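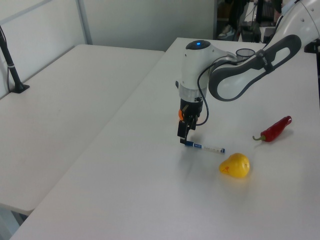
Mitali Khan had expected to spend her first term in the club soldering, and she said as much to anyone who would listen, so it came as a surprise to her that most of her evenings went to arguing over where the pen should go. She said she would do it all again, and that she has already signed up for the fall.

Benar Student Robotics Club Opens Its Workshop for "Clear the Table" Showcase

2021-07-16

The Benar Student Robotics Club is delighted to invite families, neighbors, former members and anyone with a soft spot for patient machines to its summer showcase, "Clear the Table," which will be held in the club's workshop on the ground floor of the Naidu Building. Admission is free, the doors will be open all afternoon, and there will be lemonade for as long as the lemonade lasts.

This year 73 students applied to take part in the summer program, which is more than the club has ever had, and we are still a little dizzy from reading all those applications (many of them very funny, and one of them written entirely as a letter from a vacuum cleaner). Everyone who applied was offered a place in at least one of the weekly sessions, and those who wanted to go further joined one of the 5 project teams that will be showing their work.

The task the teams were given sounds simple enough. A robot arm has to pick up small everyday things from a tabletop and put them where they belong: the pen in the pen holder, the food somewhere sensible. Each team wrote its own program for the arm and decided for itself what "somewhere sensible" meant, and those discussions went on much longer than any of us had planned for. A pen, a yellow pear and a red chili pepper may not look like much of an obstacle course, but a pen is thin and lies flat, a pear is round and wide at one end, and a chili pepper curves whichever way it pleases, so a grip that suits one of them is seldom much use for the next.

"I tell the students to watch their own hands for a day before they write a line of code," said Mohandas Unnithan, who leads the summer program. "You pick up a pen and you have no idea how you did it. Then you have to explain it to an arm that has never held anything, and you find yourself at the kitchen counter picking up the same pen over and over while your family looks on. I have had several phone calls from parents on the subject, all of them kind."

Visitors to the showcase will be able to see each team run its program, ask the students how it works, and try the popular "Be the Gripper" table, where you are allowed to use two fingers only and must follow instructions read aloud by a friend. We warmly recommend it to brothers and sisters. Children aged 7 and up are welcome to take part, and younger ones are very welcome to watch from behind the rope with a grown-up.

Team Nolitz, whose members named themselves after a misspelled file they never got around to fixing, will also give a short talk on how they went from a first attempt that stopped well short of the table to a program they are happy to run in front of their grandparents. The talk will be given twice during the afternoon, so please don't worry if you arrive late.

The club would like to thank Zondent, a local maker of workshop fittings, for its support of the summer program, and the Naidu Building's other tenants, who have put up with a good deal of cheering through the walls. We are grateful as well to the parents who drove carpools and sent in snacks.

Applications for the next program, which begins in November, can be picked up at the showcase or requested by writing to the club office. No experience with robots or programming is needed. Students who have never built anything are every bit as welcome as those who have taken the toaster apart, and there are 2 introductory evenings before the teams are formed, so that everybody has a chance to get comfortable with the equipment and with one another.

Members of the press who would like to speak with the students or visit during a regular session are asked to get in touch with the club office beforehand, so that we can let families know.

Press contact: Mohandas Unnithan, Benar Student Robotics Club, Naidu Building, ground floor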